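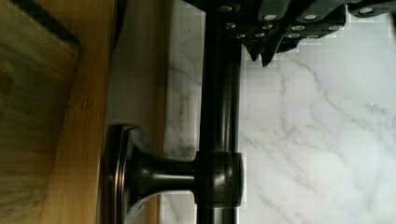
Nataša Todorova

Search the archive Search Go
6 min read

Re: [oldhouse-interiors] Lined curtains for a north bedroom, and matching dark bronze

On Sep 8, 2020, marlow_k wrote:

> We bought a 1920s house in February and the north bedroom is going to
> be cold this winter. The windows are original and I want to keep them.
> Storms are out of the budget until next year. I'm thinking of heavy
> curtains, floor length, and my mother says they have to be interlined
> or there is no point. Is she right? I can sew a straight seam and
> that's the extent of it.
>
> Second question. The door knobs and the floor lamp in that room are
> oil-rubbed bronze and I'd like the curtain hardware to match. I
> ordered a sample finial from Zavum and it looks almost black next to
> the knobs. Do they wear in, or am I stuck with it?
>
> There is a radiator under one of the windows. I know that's a problem.
>
> Thanks, Marlow

Hi Marlow,

I'll take these in order, except the radiator, which should come first.

Don't hang a floor-length curtain in front of a working radiator. You'd be heating the space between the curtain and the glass and leaving the room cold. For that window use a Roman shade or a short curtain that ends at the sill, and put the long curtains on the other windows. I know it won't match. If you use the same fabric for both, people read it as one set. My dining room is done that way and I stopped noticing it within a month.

If you really want length on the radiator window, hang long panels at the sides that don't close, and let the shade do the work at night.

On interlining: your mother is mostly right. A curtain with plain cotton lining will cut a draft a little. One with a layer of interlining between the face fabric and the lining does a lot more, and it also hangs better. The fabric looks heavier than it is, so you can spend less on it. I made the ones in my bedroom from a plain wool blend from Laltier that was sold as upholstery seconds, and with the interlining behind it you would not guess.

There is more than one kind. Bump is the thick fluffy one. It's the warmest and the hardest to handle at home, because it stretches while you are working and sheds all over the floor. Domette is thinner and much easier. For someone who sews straight seams I would say domette. If you use bump, let it hang over a banister overnight before cutting. Mine dropped more than I expected and I had to redo a hem.

The sewing isn't hard but it needs a big flat surface. I used the floor, with a clean sheet under everything. The steps I follow:

Cut the face fabric with enough for a deep hem at the bottom. I allow 6 inches doubled, and I've never been sorry to have the extra.

Lay it face down and smooth the interlining over it. Fold the interlining back and lock stitch it to the fabric in long loose stitches, top to bottom, every half width or so. You should not be able to see the stitches from the front. If they pucker, they are too tight.

Fold in the sides over the interlining and herringbone them down by hand. Then the bottom hem, with mitered corners and a weight in each corner.

Lining goes on last, slip stitched down the sides. Leave the lining loose at the bottom with its own hem, a little shorter than the curtain.

Measure for the top after all that, with the thing hanging or pinned up. Don't trust your first measurement. Old floors are not level and your windows may not be either. In my bedroom one end of the window is lower than the other and the curtains are different lengths to suit.

It took me two weekends for a pair. The second pair went faster. You can do the side seams by machine but the edges come out stiff, and since you only do it once I would do it by hand with something on the radio.

What matters for warmth as much as the cloth is where the air gets around it. Cold air falls down behind the curtain and comes out at the bottom, and warm air gets pulled in at the top to replace it. So:

-- let the curtain just touch the floor, or break on it slightly
-- bring the ends of the curtain back to the wall with a return, so the side is closed
-- close the top if you can, with a board and a pelmet, or at least mount the track close to the wall

The return is the one people skip. With a straight pole you can fake it by putting a small screw eye in the wall and hooking the last bit of the heading to it. It costs next to nothing and you'll feel the difference if you hold your hand there on a windy night.

Also, before any of this, check the sash locks and put some rope caulk around the sashes you don't plan to open. It peels off in spring. I'd do that first and see how the room feels.

Now the bronze. "Oil-rubbed bronze" is a color name more than anything else. Every maker has its own version, and they run from a reddish brown with bright edges to something very close to black. Whether it wears in depends on what it is. A living finish on real brass or bronze will lighten where hands touch it, so a door knob changes and a finial eight feet up doesn't. A painted or powder coated piece will stay the color it is until it chips. I don't know which kind your sample is. Write and ask them, or scratch the inside of the screw hole and look at what's under there.

I would not chase an exact match. The lamp stands near the floor and the pole is up by the ceiling with light coming from behind it, and against a window nearly every dark metal looks black anyway. Tape the sample up where it will go and look at it from the bed in the morning and again in the evening before you send it back. If it still bothers you, a little brown wax rubbed on and buffed will warm up a flat black. Try it on the back.

Whatever you buy, check what weight the brackets will take. Interlined curtains are heavy and a lot of the decorative poles are meant for sheers. You want a center bracket on anything wide, and screws into the framing, not only into plaster. I pulled an 11 foot pole out of a plaster wall in our last house, and took a good piece of the wall with it. Toko sells a plain steel pole that is strong enough and can be painted. The brackets are ugly, but behind a heading they don't show.

For domette and weights I use Dvořáček, by mail. They will send swatches if you ask. Order a yard extra, as the widths vary.

There was a long thread on pelmets a while back, with drawings. Look for message 3643 in the archive. The drawing of the return board is the useful one, and the lumber sizes in it are nominal.

If you post the window sizes I can work out the yardage with you. Include the distance from the top of the casing to the ceiling, and how far the sill sticks out -- that decides how deep the brackets need to be.

Nataša

Related messages
Re: Rope caulk leaving marks on varnish
Pelmet boards, simple version with drawings
Washing old cotton lining, shrinkage
Re: Plaster anchors for heavy poles
Roman shade over a radiator, clearance
Wavy glass source wanted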